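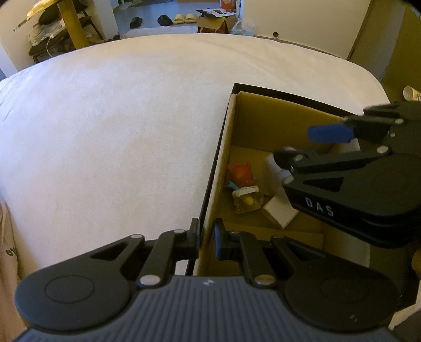 View from the left gripper's camera: left jaws on the near wall of the box, right jaws reaching in.

Review: Gedard paired hand-held grippers, after 460 episodes

Gert Visser

The Gedard set is a pair of hand-held grippers used to record manipulation examples without a robot. The operator holds one in each hand and does the task. Each unit records video from its own camera, the opening of its jaws and an estimate of its position in space. The recordings are then used to train a policy for a two-armed machine. I used the set for a month in September, in homes and in one small office, and kept 460 episodes after filtering.

What I needed

The job was box packing and unpacking: bring a carton under control with one hand, take an item out or put one in with the other, repeat until done. I had already tried teleoperation for this. It gave good joint data and very few episodes, and it tied everything to one bench. A learning system trained on one bench learns that bench. I wanted beds, floors, low tables and poor lighting, with other belongings in view, and I wanted to be able to set up in a flat and leave again before lunch.

Mechanics

Each finger is carried on a black linkage which runs back to the body. Play at the fingertips was small when new and had grown slightly by the end of the month. It did not show up in the width signal, which is measured at the trigger side. That is a design weakness. If the linkage wears, the recorded width and the true width drift apart, and nothing in the software warns you. I now close both units on a steel gauge at the start of a session and write down the reading.

The jaws hold a cardboard edge well. Steadying a box by its wall is the commonest thing the left hand does in my task, and the tips can straddle a single wall and stay there while the other hand works. Thin flat items are harder. A small lid lying on the bottom of a carton took several attempts in most episodes, and I dropped many of those takes. Soft toys are easy. Clear plastic cups are easy to pick up and easy to crush, and the handle gives very little feel for how hard you are squeezing.

Weight is acceptable for 20 minutes at a time. After that my demonstrations became slower and the wrist angles less varied. I would not plan longer blocks than this, whatever the battery allows.

Camera view

The camera sees its own fingers along with a wide area beyond them. For bimanual work the important point is that the other gripper also comes into view when the two are near each other. The policy needs this, and I would reject any tool with a narrower lens for two-handed tasks.

The price is a busy background. In a bedroom session the box sat on a bed with a white fuzzy blanket, and the recording also took in shelving, slippers on the floor and packaging from other things. I left all of it in. Tidying the room between takes costs time and removes the variation I went there to collect. Do get consent in writing from whoever lives there, and check for letters and screens before you start.

Pale fuzzy fabric caused trouble for tracking. With the blanket filling a large part of the view, position estimates jumped more often than they did over a table. Keeping some floor and furniture in view while lifting the grippers into the start pose helped. The manual has one line on this and it deserves a page.

Recording and software

Start and stop are on the handle. Pairing the two streams is automatic, and I found 2 episodes in the whole month where the clocks had visibly slipped. Both were caught by the Skusau checker, a separate script I run on everything.

The supplied viewer is slow. It loads an episode completely before showing anything, and there is no way to mark a bad section in the middle of a good take. You keep the episode or you delete it. I export to Maluleke and trim there. The export format is plain and documented, with one folder for each episode and widths stored in millimetres.

I rejected 80 episodes on top of the 460 kept. Most were tracking losses. The rest were operator errors: a hand moving before the recording began, a finger used to nudge the box, an item left half under the divider flap when the take was closed. Bare hands in the workspace are the one fault I would train out of operators first, as the robot has nothing to match them with.

Compared with the Brelano

The Brelano unit is lighter and has the better trigger. It is sold singly, and syncing a pair is left to the buyer. For one-handed pick and place I would choose it. For cartons, where one hand holds and the other reaches in, the Gedard pair saved me a good deal of work on alignment.

For and against

For: wide view, reliable pairing, firm grip on edges, open export.
Against: jaw wear not measured, weak tracking over plain soft surfaces, poor viewer, little feedback through the handle.

I am keeping the set. The next batch is drawers, with a second pair on order so that two operators can work in different rooms. Fingertip pads are sold separately, and I would add a spare set to the first order.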